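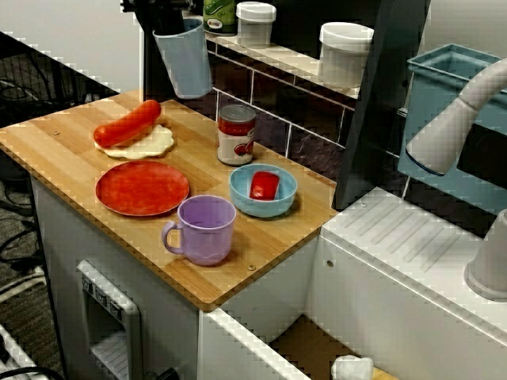 Week 6 Handout: Pick, Place, and Put It Back

Intro to Robot Manipulation, Mensah Lab section
Notes by I-seul Hwang

Last time we got through frames and grasp poses, and I promised less chalk this week. So bring your laptop, bring your team's config file, and please eat before you come - lab runs long and I get cranky too.

What we're doing

Each team writes a pick-and-place routine for the play kitchen. You choose one object, you choose a goal spot on the counter, and you run it from a fixed start pose. Then you do it again with a second object that has a different shape. I don't care if the first one is easy. Pick an easy one! The second one is where you'll learn something.

A word on "shape" before you all grab the same thing. For a two-finger grasp I want you to ask yourself where the fingers can go and what they might bump on the way. A mug gives you two very different choices, the rim or the handle. A flat plate gives you almost nothing from straight above, so you're going for the edge, and then you have to think about how far down the fingertips can travel before they meet the counter. A bowl with food in it is its own little puzzle (do you move the bowl, or the food first?). Write your choice down before you code it. One or two sentences is plenty.

Setting up

1. Start the Plonel server on the lab machine. Wait for the prompt to come back before you connect.
2. Load your team's config. If you copied it from last week, check the tool offset. Three teams lost an hour to this last year and I'd like that number to go down.
3. Run the homing routine with your hand near the stop button.
4. Set your speed cap to 100 mm per second. You can go up to 200 once I've watched one clean run.
5. Log everything to your own Nilluvik folder, with the object name in the file name.

Approach height

People always want to go straight to the object, and I get it, it's the fun part. But your routine needs a hover pose first, a point above the target where the arm stops and you can check that you're lined up. 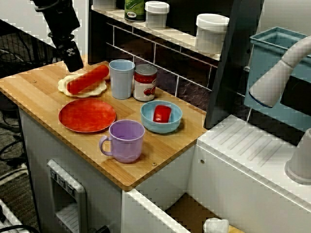
Hover poses are also the cheapest place to catch a bad frame transform. If your numbers are off by a little, you'll see it up there, with nothing touched and nothing knocked over. Take the hot dog lying diagonally on its scalloped plate, with the gripper over it: before going any lower I'd compare the direction the fingers close with the long axis of the hot dog. You want them closing across it, so your wrist angle has to come from the object and not from the edge of the counter. Then look sideways as well. There's a tall blue cup to the right of that plate, and an open gripper is wider than you remember.

Keep your hover height as a named variable at the top of the file. I will take points off for a bare number buried in line 80, I really will.

What to turn in

Your code, your log, and a page of writing. For the page, tell me which grasp you picked for each object, what you changed between tries, and what you'd do with another week. Failed runs count just as much as good ones as long as you say what happened. My own demo log from January has 1,563 lines and a lot of them are the word "retry."

Fumport teams: your competition entry can reuse this code, but please keep a separate copy for class so I'm grading the right thing.

Reading for next time is the chapter on contact and friction. Skip the proof at the end, we'll do it together on the board.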